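Getting your keys in order before you hand over a rental

Did this twice last year, second time went way better. Writing it down quick so I don't have to email it again.

What you need: a handful of plastic key tags with paper inserts, a fine permanent marker, clear tape, an envelope, one evening. I started at 7 pm, done before 9.

1. Get every key in the place into one pile. Coat pockets, kitchen drawer, the car. Mailbox key too, everybody forgets the mailbox key. Bike shed. Basement.

2. Try each one. Walk the whole apartment, door by door, and don't trust your memory. Anything that opens nothing goes in a separate cup. Don't toss it yet, could be a window lock or the meter closet.

3. One tag per key. Not two keys on a ring "because they go together". They come apart later and then you're back at step 1.

4. Write the insert BEFORE you put it in the tag. Short words. FRONT, MAIL, BSMT. No street address, no unit number, ever. If the tag gets dropped somebody has a key and a map. I use a plain code on mine, 58 for the old place on Guerra, and the list that explains it lives on my phone.

5. Let the ink dry a full minute, then a strip of clear tape over the front of the paper. Smears otherwise. Trim it close or the insert wont slide in.

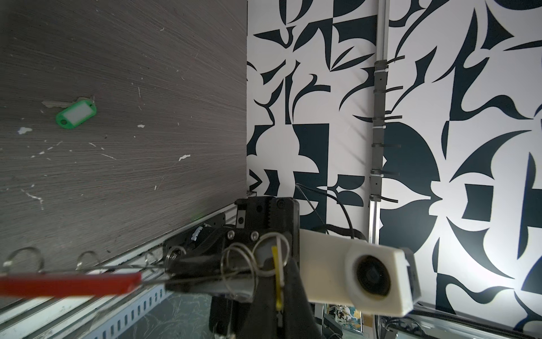 Green tag, one key. Easy to spot on a gray table.

6. Pick colors and stick to them. Green for outside doors, blue for inside, red for anything you have to give back. Doesn't matter which, just write it down somewhere.

7. Check copies against the lease. Mine said three front door keys and I had two. Léonie Joly at the Wonwood office told me a missing one meant a lock change, so I went digging again and it was in the gym bag. Check in July if you move in August, not the night before.

8. Make the list. Tag, door, how many copies, who has them. Sign it, get them to sign it, take a picture of the page.

9. Envelope, sealed, name on the front. Hand it to a person. Do not use the drop slot unless they tell you to in writting.

If a key sticks when you test it, bit of graphite, not cooking oil. If it's bent leave it alone and say so on the list.

Leftover tags: keep them. Same trick works for padlocks and the storage unit.

Contact | Copyright Todemska Home Notes | Back to top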